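6. März 2018

Heute den ganzen Abend in der Werkstatt am Nähaufbau gesessen. Die neuen Seilzüge für den rechten Arm sind drin, Länge 809 mm, vorgespannt nach Libors Tabelle. Das Spiel im Handgelenk ist kleiner als im Dezember, aber noch da. Zolo (unsere Steuerung) läuft jetzt mit 900 Hz.

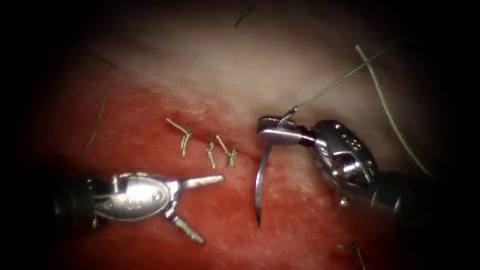
*Drei Knoten sitzen, Nadel rechts im Nadelhalter, linker Greifer offen.*

Die Abstände stimmen noch nicht: Der mittlere und der rechte Knoten liegen enger beisammen als der linke. Ich vermute die Skalierung am Handgriff. Arnaldo Coelho meint, es liegt an mir. Er will morgen selbst nähen, dann sehen wir es.

Am Netzteil von Tukard 41 Grad gemessen, das ist in Ordnung. Der Lüfter klappert trotzdem.
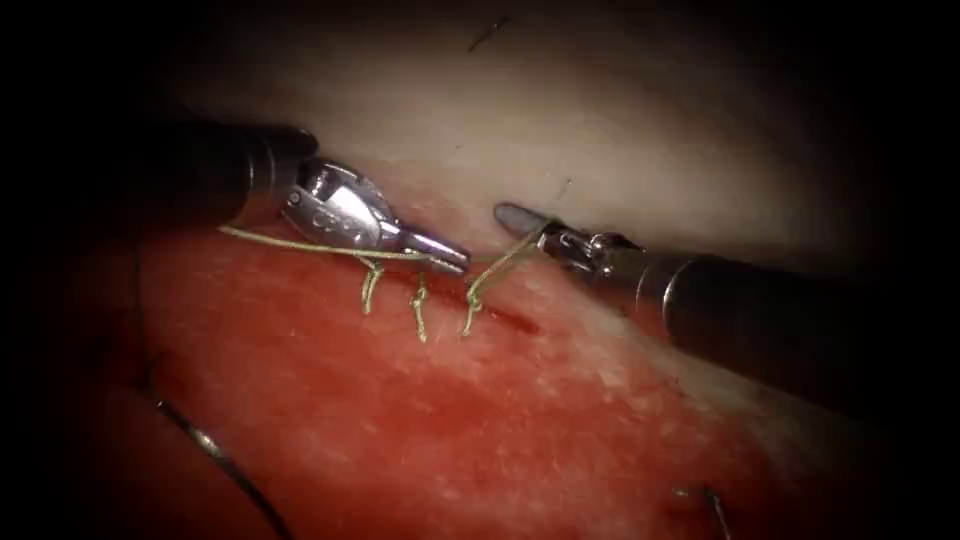
*Beide Greifer über der Naht, dazwischen ein kurzes Stück Faden. Rechts ist der Schnitt noch offen.*

Den Faden von einem Arm zum anderen zu übergeben, kostet mich am meisten Zeit. Kraft spüre ich am Griff keine, ich muss alles am Faden ablesen. Libor Kollár schlägt vor, den Motorstrom als Balken einzublenden. Das probiere ich als Nächstes.

Noch bestellen: Umlenkrollen bei Kopecký, 29 Stück, dazu grünen Faden.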